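New sofa in the residents' lounge

The lounge at Pomthorpe House is open again after the winter redecoration. The old two-seaters went in the first week of the month, and the cream sectional is now in place along the wall under the framed print. It has wide padded armrests and adjustable headrests, so people who find it hard to sit with their neck unsupported should be more comfortable than they were before.

The sofa cost 700 pounds second-hand, paid for out of the furnishings budget. Britt-Marie Vik found it through a family in Granström Road who were moving to a smaller flat. Delivery was free.
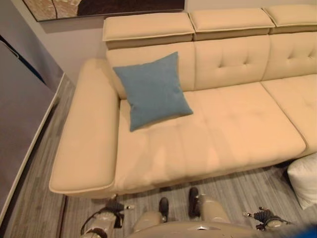 Looking after it

Pale upholstery marks easily. Please keep newspapers off the seats, as the ink comes off on the cushions, and put hot drinks on the side tables and not on the armrests. Dark jeans can leave colour behind too.

Spills should be blotted with a dry cloth straight away. Don't use kitchen spray or baby wipes. Guangming Bai has a bottle of the right cleaner in the office and will wipe the whole sofa down on the first Monday of each month.

The headrests move by hand. Lift them gently from underneath, one at a time, and don't lean on them while they are being moved.

The blue cushion stays in the lounge. Anyone who would like a spare for the reading room can ask Kyu-ri Moon, who has two more in the linen cupboard.

Film night moves back to the lounge from next week, starting at half past seven.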